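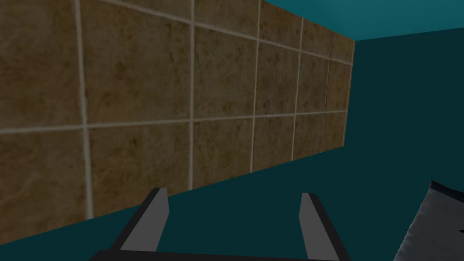 edin_kolev: Good evening all. I must choose grout for my bathroom in the next weeks and I cannot decide. My wife wants it light, I want it dark, so it hides the dirt. The tiles I like are the mottled brown kind with a marble look, and with light beige-grey lines between them every square is visible. Maybe too visible -- I am not sure.

Home > Forum > Rules > Search > Log in

Filed under: Bathrooms / Tile and grout

baxter53: Go light. Dark grout shows soap and limescale much more than people expect. I have had dark lines for two years and I regret it every weekend.

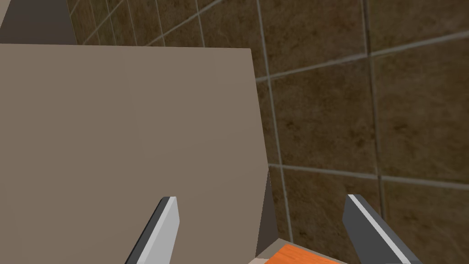
ledine: I disagree with baxter53. It depends on your water. Ours is soft, and dark grout in the shower has looked good since November. Light grout near the floor went yellow for us.

baxter53: Did you seal it?

ledine: No, I did not.

baxter53: Then it is not a fair comparison -- unsealed grout will stain in any color.

edin_kolev: Thank you both. Our water is very hard, so I think my wife wins. Which sealer do you use, and how long must the grout dry before it?

baxter53: Read the bag, they differ. I waited 18 days, but my bathroom has no window.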